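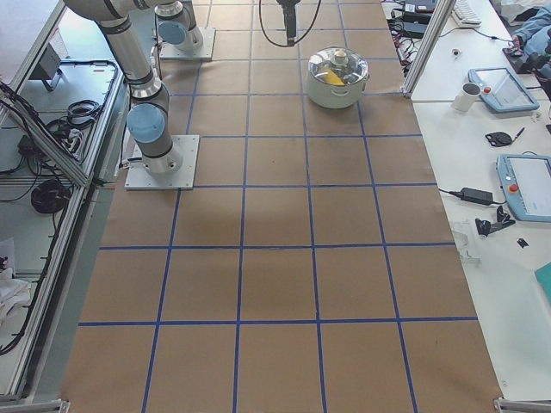 Brown kraft paper with a grid laid out in dark blue tape.

Home Boards Surface Protection New Posts Members
Search this board Go

Paper floor covering in shared buildings: request for comment
Posted in June by Kalow_Facilities

The Kalow building is revising its rules on temporary floor covering. The present rule requires kraft paper over any finished floor for the duration of tenant work, with all joints taped. Tenants have asked that it be replaced with rigid board. Comments from members who manage similar space are requested before the draft is issued.

Drerkness
Our office retained paper after a review last year. It is inexpensive, it can be stored in a closet, and one person can lay it. The rule we enforce most strictly concerns tape. No tape may touch the finished floor except at the perimeter, and perimeter tape must be lifted within 18 days. We have had finish pulled up where this was ignored.

sandhu_property
I must disagree with the first reply. Paper creases under foot traffic, and a crease is a trip hazard whether or not the edges are secured. At Sandhu we changed to board in all corridors. The cost in the first year was higher. Repair claims fell from 17 to 2 and have stayed there.

Drerkness
The figures are noted. May I ask whether the corridors were refinished in the same year? A new finish would account for part of the change.

sandhu_property
Two of the corridors were refinished. The remainder were not.

candau2814
Candau uses both. Paper is permitted for work lasting under 40 hours, and board is required beyond that. Neither material is approved for wet work. Grit should be swept up before either is laid, as it will scratch the floor through paper and under board alike. Most of the damage we are billed for begins with grit.

Kalow_Facilities
Thank you. Would Candau be willing to share the wording of the time limit? Our concern is that tenants would restart the clock by lifting the paper and laying it again.

candau2814
The limit applies to the work order and does not reset with the covering. I will send the paragraph by private message.

Drerkness
I would ask that it be posted here, as other offices will want it. I remain of the view that board is excessive for a small suite.

Previous Next Reply Back to Surface Protection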